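How to Set Up a 23 km Time Trial Pacing Plan

By Houda Erraji
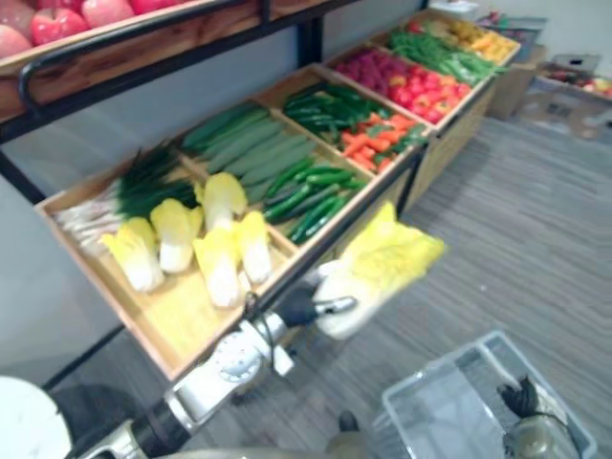 A pacing plan for a flat or rolling time trial needs three inputs: your threshold power, the course profile and the wind forecast. Use a threshold figure from a test done in your race position. Numbers taken sitting upright are usually too high.

1. Split the course. Open the route file and mark every change in gradient or direction longer than 1,000 m. Ignore anything shorter. The Favbridge course, for instance, breaks into five sections.

2. Assign a target to each section. Start at threshold on the flat. Add 5 percent on climbs and into a headwind, and subtract the same on descents and with a tailwind.

3. Hold back at the start. Ride the first two minutes 10 watts under target. Power will feel too easy here — leave it alone.

4. Load the plan. On most head units, each section can be saved as a workout step that ends on distance. Set the display to three-second average power, distance remaining and cadence. Turn off all other alerts.

5. Test it. Ride the plan once at 90 percent of target, on the race bike, with race tire pressure. Note any section where you had to stop pedaling or brake, and lower its target.

If the power meter drops out during the race, switch to heart rate. Mine sits at 152 early on and climbs from there. Write your own figure on tape and stick it to the stem.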